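Budgeting for a robot arm without losing your shirt (or your workbench)

I get asked about this a lot now, so let me put it all in one place! When we started shopping for an arm for our little gift-wrapping shop, I did what everybody does. I looked at the price of the arm, gulped, and wrote that number at the top of the page as if it were the whole budget. Please don't do that. The arm is the start of your list – the rest creeps up on you.

Make a "little stuff" column first. Mine had spare fingertips, cables, clamps, a power strip with a proper switch and a sturdier table in it, and it came to $982 before I'd even picked a model. Dagmar Hrnčiar talked me into adding another $204 for freight, and I'm so glad she did, because those crates are heavy and they do not come cheap.
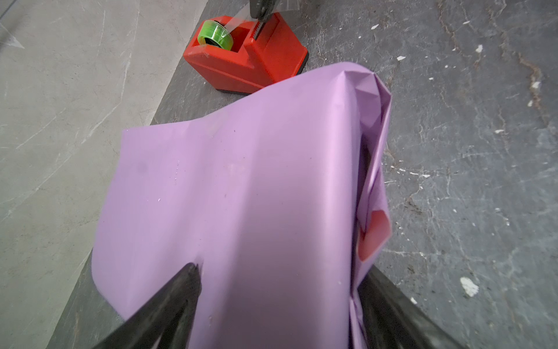

Fingers are where I'd spend my money. The standard ones on a quote are often made for boxes and blocks, so ask the seller what happens with thin, floppy things, and bring your own to the demo. If your job is anything like mine, that means purple wrapping paper with loose flaps along one side, plus a tape dispenser close by, and you want to see the fingertips get hold of a fold. Bring your worst paper, too (the cheap kind that tears when you look at it).

Put consumables on their own line! I set aside 50 sheets of paper just for practice and went through the lot in the first week. Tape goes even faster.

Measure your table before you order anything. Write down the reach of the arm, then mark it on the tabletop with masking tape and set out everything you'll use inside it. I had to move my shelves – annoying, but better before delivery than after.

Last thing: ask about renting. Kojo Aidoo rented for six months, then bought the same model and got part of the rent taken off the price. Get that in writing, with the date it runs out.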